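In praise of the bit you hold

Words by Amerley Tsikata

Run your thumb along the grip of a decent torch and you'll feel it: hundreds of tiny raised diamonds, each no bigger than a grain of sugar. It's called knurling, and once you know the word you'll find it everywhere (I've been going round the house all week touching things). It's on the focus ring of my dad's old camera, the end of a darts barrel, the little nut that holds a desk lamp at the angle you like. I love it, and I've found somebody who loves it even more.

Unnur Overgaard runs Korletey, a repair shop up a flight of stairs in Eststead, where people bring lamps, radios, microphones, camera supports, bike lights and all the clamps and brackets that go with them. She opened it ten years ago after a long spell designing handles for kitchen scales. Handles are still what she looks at first.

"Give me anything with a grip on it and I'll shut my eyes," she says, and does, turning a black plastic knob round in her fingers. "This one was made by someone who'd used it with cold hands. You can tell. The pattern goes right to the edge."

She has a drawer of favourites, and we spent most of a morning on it. There are collars, caps, thumbscrews, hinged clips, rubber feet, and nearly all of it is black or dark grey. I'd have said it all looked the same. Tip it out under a good lamp, though, and the blacks come apart from each other straight away! Smooth matte plastic goes soft and almost brown where the light rolls over a curve. A textured strip picks up the light on every little point and looks paler than the part it's moulded into, even when it's the same stuff.

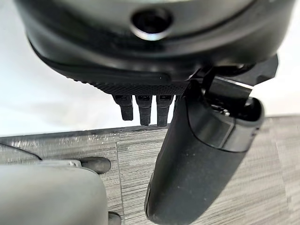 Dust loves a matte finish, of course. Unnur uses a soft make-up brush on hers, working along the grooves and never across them, then a barely damp cloth on the smooth parts. No polish, ever. Polish fills the texture and leaves you with a grey smear that takes an afternoon and an old toothbrush to shift.

Clips are her other great subject. A hinge and a flat plate, a screw to hold it together, and you've got something that may be opened and shut thousands of times and has to grip just as well at the end. One customer kept a tally on the wall of his shed and brought his in after 2,233 goes, the hinge pin finally worn through. Unnur turned him a new one from brass and he was back at it the same evening.

"People throw out the whole thing when the clip breaks," she says. "The clip's the easy part. If there's a screw, I'm happy. If it's been glued, I make a cup of tea first."

She's particular about screws too. She keeps 21 screwdrivers on the wall and reaches for the same three, and she won't let me near a small silver screw with anything but the right size. Chew the head once and it'll catch your eye for ever, a bright scratch in the middle of all that lovely black.

I asked her to name the best grip she's ever handled and she went straight to the back of the drawer for a Pikano lamp collar, heavy, a bit battered, with diamonds cut so fine they feel like cloth. The Gradex one beside it is newer and ridged instead of crossed. Very good in wet weather, she says, but she doesn't take it out just to hold it.

I did ask if the Pikano was for sale. She put it back in the drawer.

Korletey runs clip and hinge mornings through to December. Bring the broken thing and any bits that fell off it.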